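Counting the Retarix mixtape properly

The Trendurlow mixtape from Retarix went up in August, and the track count has been reported three different ways. The streaming version has 15 tracks. The download has 17. The cassette has 14, two of which are joined into one long side closer, so some listings say 13. I own the cassette and the download and I have a subscription for the stream, so I sat down and compared them.

The short version is that the download is the one to get. The long version follows and it is mostly about edits.

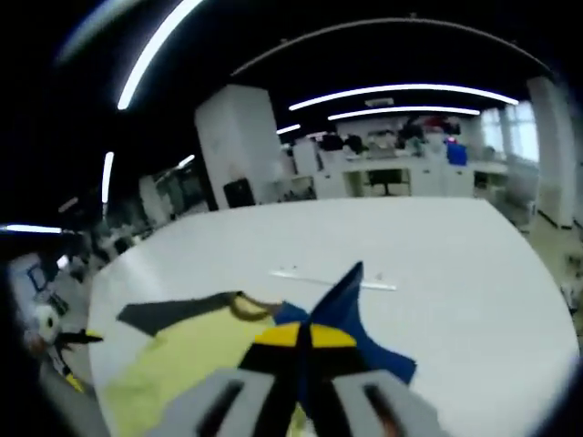 What was cut

The streaming version drops "Paredes (Skit)" and "Grustdale Freestyle." The skit is no loss. It is a phone call over rain noise and it runs for less than a minute. The freestyle matters more, because the first verse of "Grustdale," two tracks later, answers it line by line. Without the freestyle that verse sounds like an argument with someone who left the room.

My guess is sample clearance. The freestyle sits on a loop of an old organ record, slowed down and filtered, and the same loop appears nowhere else on the tape. The skit has a radio playing in the background. Neither would be easy to clear for a small label, and neither would bring in enough plays to pay for the work.

The cassette leaves off the skit, the freestyle and the remix of the opening track. The remix is the only guest appearance on the project and I do not miss it. The drums are louder, the hook comes around one extra time, and the guest verse was recorded on a noticeably different microphone.

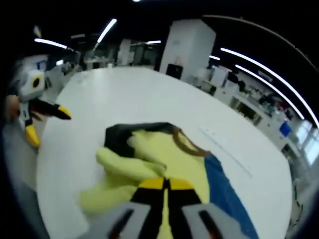
Then there is the matter of the fade. On the download, "Second Shift" ends on a hard stop and goes straight into "Paredes." On the stream the same track fades over several seconds, and the player then adds its own gap. If you have gapless playback turned on, the gap goes away but the fade does not, so it is in the file itself. The cassette has the hard stop. I prefer it. The beat change was clearly built to land there, and the first kick of "Paredes" is on the beat where the next bar of "Second Shift" would have started.

Levels are also different. The download is loud, with the peaks flattened on most of the first half. The stream sounds quieter, which may only be the service turning it down. The cassette is the softest of the lot and has the best low end, although mine has a dull patch near the start of side B that I assume is my copy.

Numbers, for people who collect them. The run was 1275 tapes. Mine is stamped 1359 on the inside of the card, so either the stamp does not start at one or the run was larger than the shop page said. I wrote to the label and got an automatic reply. The download page showed 3515 supporters when I last looked, which is good for a project with no video and no radio single.

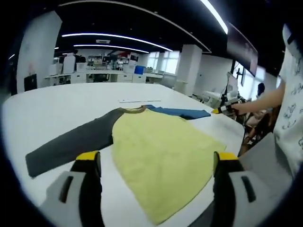

As for the music, it holds up better than the last one. Retarix has slowed down a little and stopped doubling every line. The hooks on the first half are short and mostly spoken. The second half leans on singing, and the pitch correction is set too hard on "Window Unit" for a song that is otherwise just voice and bass. "Grustdale" is the best thing here in any format. I would put "Second Shift" next, with the hard stop.

I am keeping the download on my phone with the remix unchecked. If a corrected stream goes up I will compare it again and add the results to this post.

Recent posts
Why my tape deck runs fast
Ad-libs in the left channel only
Three mixtapes with the wrong track order
Clean versions that change the meaning

Get new posts by email. No more than one message a month. Unsubscribe at any time.

Contact | Copyright, all rights reserved | Back to top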